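The Drawer That Ate the Screwdriver

Most homes have one drawer for tools, and most of those drawers stopped working years ago. The hammer goes in first because it is the heaviest. The pliers go in on top of it. By the time a picture hook and half a roll of tape have been added, the screwdriver at the bottom is as good as lost.

In Dallora, a former mill town with 2,697 residents, the hardware store has been hearing about these drawers for a long time. The store is called Hourani, and it has been on the same corner through three changes of ownership. Last October it cleared a shelf of garden hoses to make space for storage boxes. The boxes sold out before the snow shovels did.

The store's advice to customers starts with emptying the drawer completely. Everything comes out onto a table, including the things that seem to belong there. Duplicates go to one side. Anything rusted shut gets a drop of oil and a day to loosen up, and after that it is either a tool again or it is scrap.

The next step is sorting by job. People tend to sort by size, since that is how things fit in a drawer, but a household rarely needs all of its small tools at once. It needs the ones for hanging a shelf, or the ones for fixing a lamp.

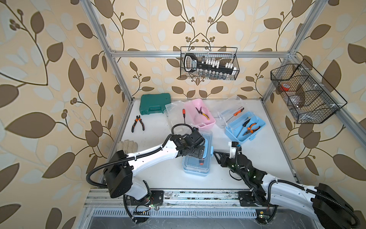

Color does much of the work once the sorting is finished. A blue box with a lid can be the one for small parts, and a pink basket can hold the pliers used for wire and jewelry repair. Clear plastic is good for anything a person is likely to forget owning. Labels help too, but they fall off in a cold garage, and a red-handled screwdriver is easy to spot without one.

Lids are a matter of opinion. A box with a latch can be carried up a ladder or put in the back of a car. An open box is faster, and a tool that can be dropped in from above is more likely to be put away at all. Hourani's rule is to put a lid on whatever leaves the house and leave the rest open.

Work gloves cause more trouble than they should. Cloth gloves put away damp will smell by spring, and they take the tools with them, leaving spots of rust on the jaws of the pliers. They should dry on a hook first. If they have to share a box with tools, they go on top.

A carrying case with a handle earns its place in a house with stairs. It does not need to hold everything. One screwdriver, one pair of pliers and a tape measure will cover most small repairs, and a case packed that lightly is one a person will pick up.

At Prorno, the repair workshop across the river on Skutosetti Road, the shared bench was reorganized this way over the winter. The workshop had more than 400 hand tools, many of them donated. They now live in 16 boxes on two shelves, with 14 more boxes stacked underneath for the next round of donations. The bench itself is wiped down at closing time, and any tool still on it goes back in its box before the lights are turned off.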